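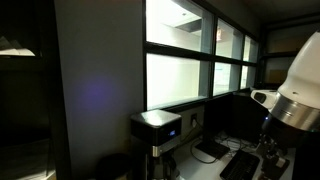
Figure 9.1 — Bras articulé blanc à côté d'un bureau, dans la salle de projet.

Chapitre 9
Repérer et décrire un bras articulé

Les chapitres précédents traitaient des capteurs et des actionneurs pris un par un. À partir d'ici, on travaille sur une machine complète. Le projet Groson, qui sert de fil conducteur à la deuxième partie du manuel, a été mené par une classe de 20 élèves de terminale, répartis en équipes, sous la conduite de leur professeur, Tolera Adugna. Les documents de travail cités dans ce chapitre sont tirés du carnet de l'équipe Unari, tenu par Vy Lại.

Le cahier des charges du projet demande de saisir une pièce, de la déplacer et de la reposer dans une zone délimitée. Avant d'écrire une seule ligne de programme, chaque équipe doit savoir nommer les parties du bras et dire comment elles se déplacent les unes par rapport aux autres. Le chapitre occupe 2 séances.

Ce que vous devez savoir faire à la fin du chapitre
Distinguer un segment d'une articulation.
Tracer le schéma cinématique d'un bras à partir d'une observation.
Situer l'organe terminal et le repère qui lui est associé.
Tenir une fiche de relevé lisible par une autre équipe.

9.1 Segments et articulations

Un bras articulé est une suite de corps rigides, les segments, reliés par des articulations. Sur les robots de ce type, la plupart des articulations sont des liaisons pivot : elles autorisent une rotation autour d'un axe et bloquent les autres mouvements. Le carter suit souvent la forme du mécanisme qu'il protège, mais il peut aussi masquer la position exacte de l'axe. On évite donc de placer un axe au jugé sur le schéma.

Sur la figure 9.2, le poignet se reconnaît à son carter cylindrique blanc, fermé par un grand capuchon noir. Les sangles noires posées sur les segments n'entrent pas dans le schéma cinématique.

Extrait du carnet de l'équipe Unari : « Premier schéma refusé. On avait dessiné la forme des coques et oublié les axes. Refait au crayon, un trait par segment. »
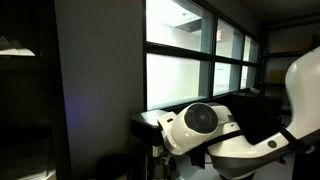

9.2 L'organe terminal

L'organe terminal est l'outil fixé après le poignet : pince, ventouse, visseuse. On lui attache un repère, dont l'origine est choisie par convention et notée sur la fiche. Deux équipes qui prennent des origines différentes obtiennent des coordonnées différentes pour la même pièce — c'est la première cause d'erreur relevée pendant le projet.

La pince de la figure 9.3 est faite de plaques noires percées de trous ronds. Au-dessus, l'afficheur bleu indique « 95:1 ». Un relevé de ce genre se recopie tel quel dans la fiche, sans interprétation, avec l'heure de l'observation.

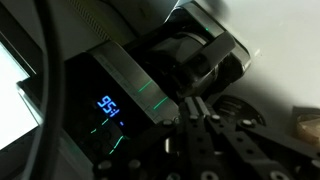

Activité 1 — Premier relevé

Travaillez en binôme, bras à l'arrêt. Tracez le schéma cinématique sur une page entière, puis nommez les segments en partant de la base. Indiquez l'origine choisie pour le repère de l'organe terminal. Échangez ensuite votre fiche avec celle d'un autre binôme et notez en marge ce que vous ne parvenez pas à lire. Conservez les deux versions : elles serviront au paragraphe 9.3, consacré aux changements de repère.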